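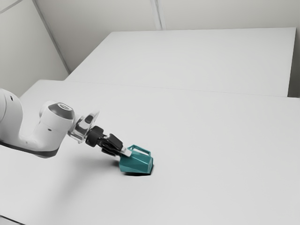

Danuta Hrebik

Notes for the talk in Turmont, 30 minutes with questions. Keep the first image on the screen while people take their seats. Start with the greeting, then go directly to the kitchen.

## Opening

Good afternoon. I would like to begin with a small request. Please think of the last thing you did in your kitchen before you left home today. Maybe you moved a cup from the table to the sink. You were probably thinking of something else while you did it, and your hand took care of the cup.

*(Pause. Let them think of it.)*

My question for today is whether a machine can take this cup for us. I have been asked it many times by relatives, and also by people who own small workshops and would like an answer they can put in a budget. My answer is "sometimes, and under conditions." I will spend the rest of the time on the conditions.

## What I mean by a chore

In the title I wrote "household and shop-floor chores," and I should say why I put them together. Clearing a table after lunch and clearing a bench after a shift are similar jobs. Things are left where the last person left them. Some of them stand, some of them lie. You must pick up each one and put it where it belongs, and you must not break it.

A washing machine also does a chore, and it does it very well. But a person brings the clothes to it and takes them out. When I say "chore" today I mean the bringing and the taking out.

*(If somebody asks about vacuum robots: yes, they count, and they are the success story. A floor does not need to be grasped.)*

## Holding is easier than it was

Next image. Speak slowly in this part, it is the main one for people from workshops.
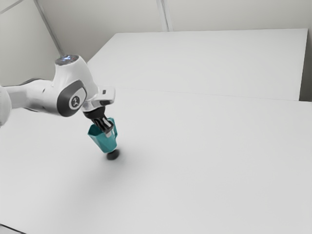 *Simulation: the container held at an angle in a gripper.*

Two fingers can do a lot. For many years I believed we would need a hand like ours before any of this became useful. I have changed my opinion. For cups, boxes, bottles and most hand tools, two fingers are enough if they come from a good direction.

The direction is the hard part. Say to the audience: take the cup in front of you by the rim, with your thumb inside. Now take it by the handle. Now from above, around the whole body. You chose each of these without any calculation that you noticed. A program has to choose too, and a choice that is good for lifting can be bad for what comes next. If you hold the cup by the inside, you cannot fill it. If you cover the handle, you cannot give it to another person by the handle.

At Skoryk, where I worked before, we had a workbench station for sorting empty containers. We made 152 attempts in one long test in March. I remember this number because I wrote every attempt by hand in a notebook. Most of the failures had the same reason: the gripper took the container well and then could not put it down in the position we wanted. The arm had no space left to turn the wrist.

*(Do not go into wrist angles. The last time I did this I lost the room for five minutes.)*

## When the thing has fallen over

This is my favorite section, please do not shorten it.

A standing mug and a lying mug are the same object for you and for me. For a machine they can be two different problems. The handle may point to the ceiling, or it may be underneath. The opening may be on the side. The table around it can be completely clear and this helps only a little. 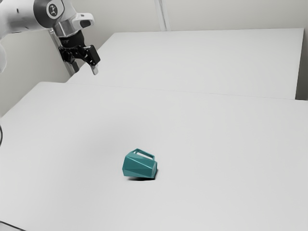
There are 3 ways to deal with it, in my experience.

1. Pick it up as it lies and turn it in the air. This is fast, but it needs a lot of free motion in the arm.
2. Push it against something, or roll it, until it is in a better position. It looks clumsy and it often works.
3. Pick it up, put it down in some middle position, let go, and take it again in a different way. It is slow. It is also what I do myself with a heavy pot.

The third way is the one I recommend to beginners, and they never like it. It looks like the machine has made a mistake and is repairing it. At Destden, where they have a small plant for packing kitchen goods, the shift leader asked us to remove the second grasp so that visitors would have a better impression. We kept it.

## Seeing from close

Ask them: when you pick up a key from a flat table, where do you look? Most people look at the key at first, and in the last moment they do not look at all. The fingers feel the edge.

Many machines have weak fingers in this sense. They must look until the end, and from very close the whole shape is no longer in the view. You get a surface, an edge, a hole. Shiny surfaces make it worse, as one side may look almost white and the other almost black. You have to know already what you are looking at.
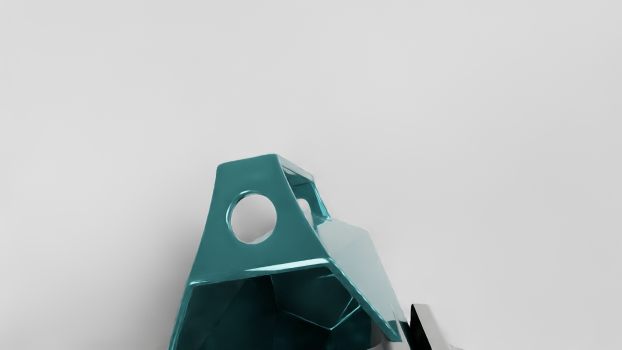

## Simulation, and how much to believe it

All the images in this talk are from simulation. I say it openly, and please say it also if you borrow my slides. In simulation we can try a motion many times and no cup is broken. The tables are clean, the light is even, and there is no cat.

In the Irik project our rule is simple. We do not promise a customer anything that we have seen only on the computer. When a motion works there, we move it to a real bench with one object, then with more objects, then with a person walking past. Each step takes away some of our good results. I used to be ashamed of this and now I put it in the report.

## So, can they do it yet?

For the workshop: yes, if the objects are known, the bench is kept for this task, and somebody is near to help when it stops. Calculate this person's time in your cost. Many people forget it.

For the home: for one narrow task at one table, I think it is possible. For the evening kitchen with a wet pan, a child's drawing under the plate and half a lemon, I would not buy it today. Ask me again next year, I am happy to come back to Turmont.

*(Stop here. If there are no questions, ask who in the room would let a machine wash a glass they love, and wait for the hands.)*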